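Storage Baskets and Shelf Bins: Gallery

Photos from the Grunen storage room refit. The room holds small goods that used to sit loose on two shelves, and the job was to give each group of items a fixed container. Perforated baskets were chosen for anything handled daily - they are light and can be wiped out quickly. Fabric goods and packaged stock are kept nearby.

The numbering follows the shelf plan, which has 7 positions. Each shelf is rated for 80 pounds, and the plan allows 300 items in total. Labels are from Masanja, in black on white, and go on the short side of the basket. Click a picture for the larger version.

Position 1

Cream perforated basket next to dark charcoal-gray material with a thin reddish-orange trim. Small items in green, salmon red and blue are along the back, with a white package printed in black. 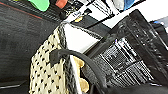
Notes on sizing

Measure the shelf depth at the back as well as the front. Leave 2 inches above the rim for a hand to reach in. Baskets from Gedov run slightly wider at the top than at the base, so use the top measurement when ordering.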